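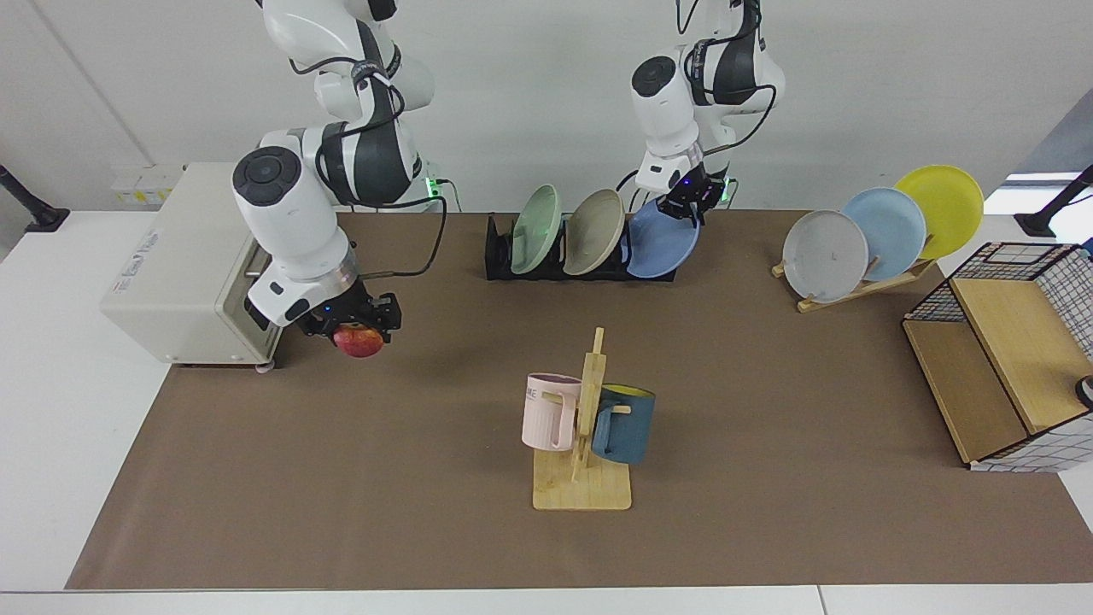
Upright Storage of Plates in a Small Shared Kitchen

Project report, Home and Interior Studies, second year
Group members: Diễm Nghiêm, Đức Hồ, Thắng Sầm
Supervisor: Tuấn Ninh
Submitted 11/22/21

1. Introduction

Our project looks at how plates are kept on a worktop when there is no cupboard within reach. In the kitchen of the Lã residence plates used to be stacked flat beside the toaster oven. To take a plate from the bottom of the stack a person had to lift all the others first, and the rims of several plates had chipped. We wanted to find out if keeping the plates on edge would make them easier to take out and put back, and which kind of holder would suit the residents better.

Two holders were compared. The first is a black dish rack, which we call the Falamine after the name on its receipt. The second is a plate stand in light wood with slanted slats, bought under the name Adau. Both were paid for out of the course budget.

2. Layout of the worktop

We covered most of the table with a large brown mat. The toaster oven stayed at the left end, near the wall outlet, and was not moved during the project. The dish rack was put at the middle of the back edge of the mat and the wooden stand further right, towards the back corner. The front was left for preparing food.

We first tried the rack next to the toaster oven. Two residents complained that they had to reach past the oven door to get a plate, so the rack went to the middle and stayed there.

3. Plates

The plates are in plain colours with a shallow rim. For the layout at the start of this report the dish rack held a mint-green, a beige-gray and a blue plate, and the wooden stand held a pale grey, a light blue and a yellow one. We chose different colours so that residents could tell us which plate they had used without having to look for a number or a sticker. Đức Lâm, who lives in the residence and let us use his shelf for the spare plates, suggested this.

4. Method

The trial ran for 20 days. A sheet was fixed to the side of the fridge and residents were asked to write down the plate colour, the holder, and any difficulty. Thắng Sầm collected the sheet each evening and typed it up. At the end we had 79 entries that could be read. Entries with no holder marked were left out.

We also asked residents to put plates back in the holder they had come from. This was not always done, and on several mornings the yellow plate was found in the dish rack.

5. Results

5.1 Dish rack
Plates in the rack stand on their edges and can be taken from the top rim with one hand. Most comments were favourable. The main difficulty was that a plate sometimes leaned to one side. The blue plate, at the right-hand end, tilts slightly outward. One resident wrote that it "looks as if it will fall", although no plate fell from the rack during the trial.

5.2 Wooden stand
In the stand the plates lean in a staggered row and overlap. The front plate is simple to take. For the plates behind it, residents usually moved the front one forward with one hand and lifted with the other. In our layout the yellow plate was at the back and sat highest, so its colour could be seen over the others. Several people said they liked the look of the stand more than the rack.

5.3 Food on the worktop
We had not planned to record this, but the front part of the mat was used more than before. People cut bread there and left fruit, mostly apples, near the front corner of the toaster oven. Diễm Nghiêm thinks a fruit bowl should be part of the layout. The rest of the group would keep that area clear.

6. Problems

The mat slid on the table in the first week and was put straight each evening. The sheet by the fridge got splashed and one page had to be copied out again. We also ordered a third holder, the Sullov, but it was too wide for the space behind the mat and was sent back unused.

7. Recommendation

For daily use we recommend the dish rack in the middle position, with the wooden stand kept for plates that are needed less often. The plates at the ends of the rack should be checked when they are put back. The residence has agreed to keep both holders until February, when Đức Hồ will ask the residents again.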